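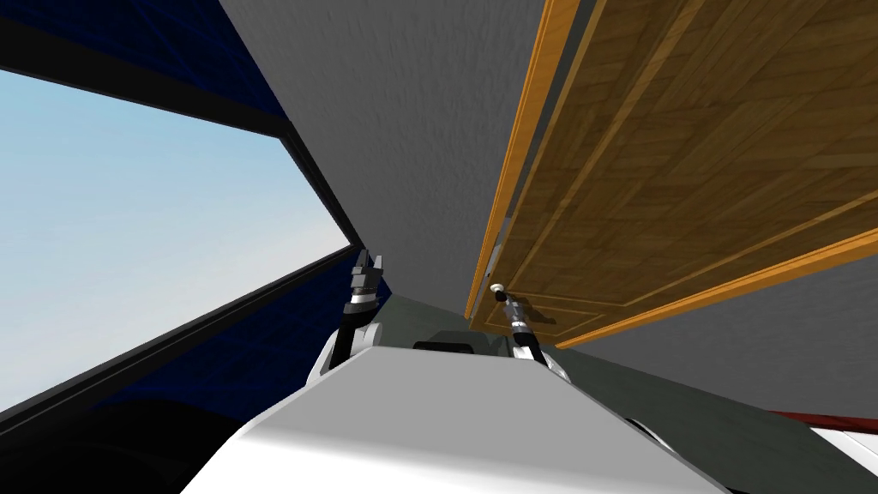
Plallau Household Word List

A list of words and short phrases for the parts of a house, in Welsh and English, with notes on where each form was heard. It has 2,317 entries. The list was put together by Iolo Bellis and Mererid Trevor from recorded interviews and from written notes that people sent in. Wenjie Liao wrote the scripts that turn the notes into tables.

Last full release: May 30, 2020. Small fixes go in as they come up and are listed in CHANGES.

What is in the folder

entries.tsv — the main table, one row per entry
speakers.tsv — age band and district for each speaker, no names
sources.txt — printed books and leaflets we checked against
scripts/ — the cleanup and export scripts
CHANGES — running list of edits

Columns in entries.tsv

id: a number that never gets reused, even if an entry is deleted.
form: the word as the speaker said it, in ordinary spelling.
standard: the dictionary form, if there is one. Blank if there isn't.
gloss: a short English meaning.
part: the part of the house. Values are roof, ceiling, wall, window, door, floor, hearth, stairs, cupboard, yard and other.
speaker: matches the id column in speakers.tsv. More than one id is separated by a semicolon.
sure: 2 if two or more speakers gave the form on their own, 1 if one speaker did, 0 if it comes only from a written note.
note: free text. Often empty.

How the words were collected

Speakers were asked to go through a house they knew well, room by room, and name what was in it. We didn't show them a word list first. If they got stuck, the interviewer could point or ask "what would you call the bit over the door?" but could not offer a word. Ynyr Prydderch did most of the interviews in the Plallau valley, and Ynyr Mostyn did the ones nearer the coast. Both have the same first name, so the notes use YP and YM.

Later on we found that people forgot anything above head height. Ceilings, lintels and the tops of cupboards hardly came up in the first batch. A second round used printed prompt cards for those parts, and entries from that round have "card" in the note column. If you are comparing how often words come up, leave the card entries out or count them on their own.

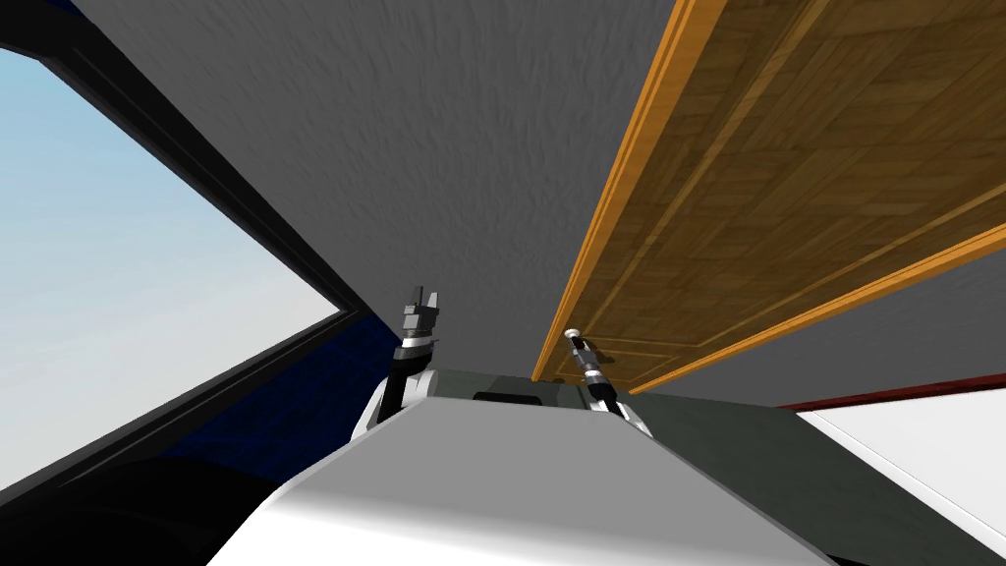

Parts covered: ceiling, wall, window, wooden panel.

The words for window parts are the messiest section. Some speakers use one word for the frame and the whole window, and others split it into four or five pieces. We kept each answer as given and did not try to line them up. The same goes for cupboard and press, where the English word a person uses seems to change which Welsh word they reach for.

Spelling

We kept dialect spellings in form and moved everything else to standard. Circumflexes are kept. Older files dropped them because the first export script could not handle them, so if you have a copy where tân shows up as tan, please download it again.

Known problems

The yard section is thin. Most speakers stopped at the back door.
Entries from the Howells notebook have no speaker id. The notebook was lent to us and doesn't say who was asked.
Around 1,000 entries still have no value in the standard column. Mererid is working through them in order of id.
A few glosses use "board" for both a plank and a panel. These should be split.
The district called Vindgate in speakers.tsv covers the old village and the newer houses up the hill. We can't separate them now.

Using the scripts

Run scripts/clean.py first and then scripts/export.py. They need Python 3 and nothing else. The export step writes a plain table and a second file in the format used by Sendex, for people who load the list into flashcards. Run it again after any edit to entries.tsv — the export files are not updated by themselves.

Reuse

You may copy, change and share the list for any purpose as long as you say where it came from. The interview recordings are not part of the release and we can't pass them on. Speakers agreed to the written words being shared, and that was all they were asked.

Corrections

Send the entry id, what you think is wrong, and where you heard the other form. "My grandmother said it differently" is fine as a source, but tell us where she lived. New forms are held until the next batch, which we hope to do in July.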